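Salla : le fond de scène de la salle Salcedo est en place 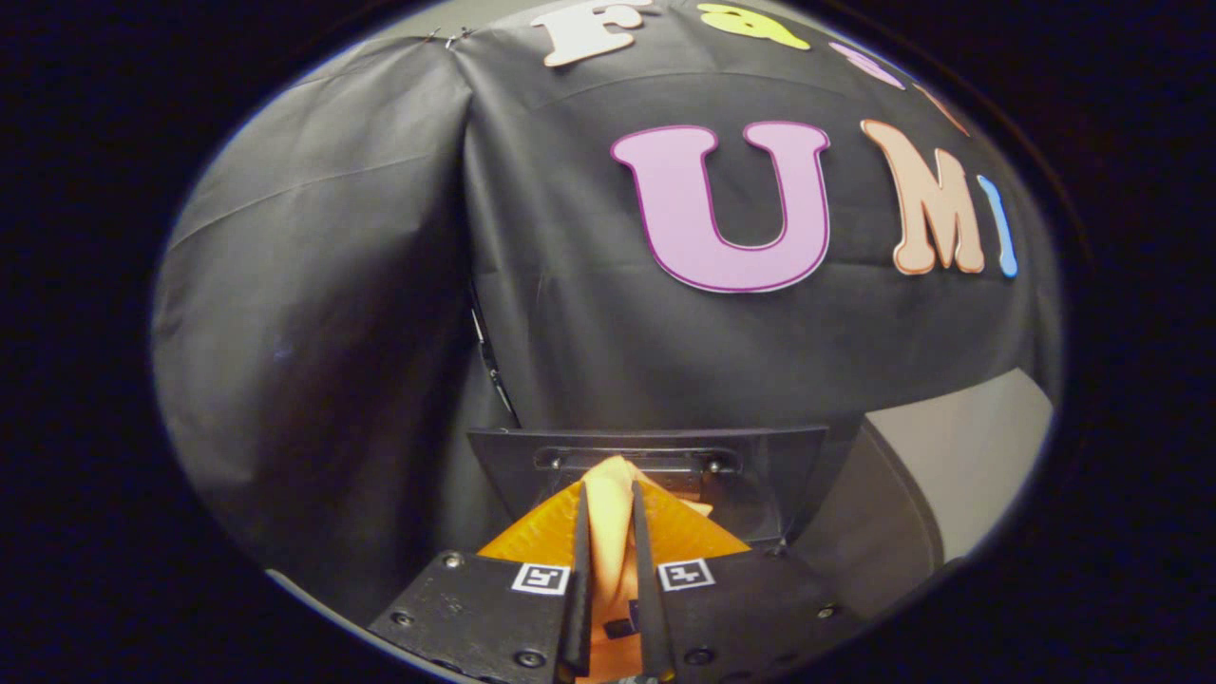
L'atelier Stokotside a terminé en février le montage du décor destiné aux rencontres de printemps. Le support est un tissu gris anthracite tendu sur armature, avec un retour latéral du même tissu, plissé dans la hauteur. De petites épingles métalliques assurent la fixation à la jonction du dessus et du côté.

Le lettrage est en mousse, sur deux rangs. Celui du bas comprend un U lilas à contour magenta, un M pêche à contour orange et un I bleu clair. Les teintes ont été arrêtées par Encarnación Sarmiento, responsable de la scénographie.

Selon Telmo Soler, chef de montage, la pose a demandé plus de 30 heures, reprises de couture comprises. Le tissu provient du stock de Danbridge. Un défroissage à la vapeur est prévu avant l'ouverture, les plis de stockage restant marqués sur la partie haute.

La salle, construite en 1899, peut recevoir 100 personnes assises. Accès par la cour à partir de 14 heures. Le démontage sera assuré par la même équipe.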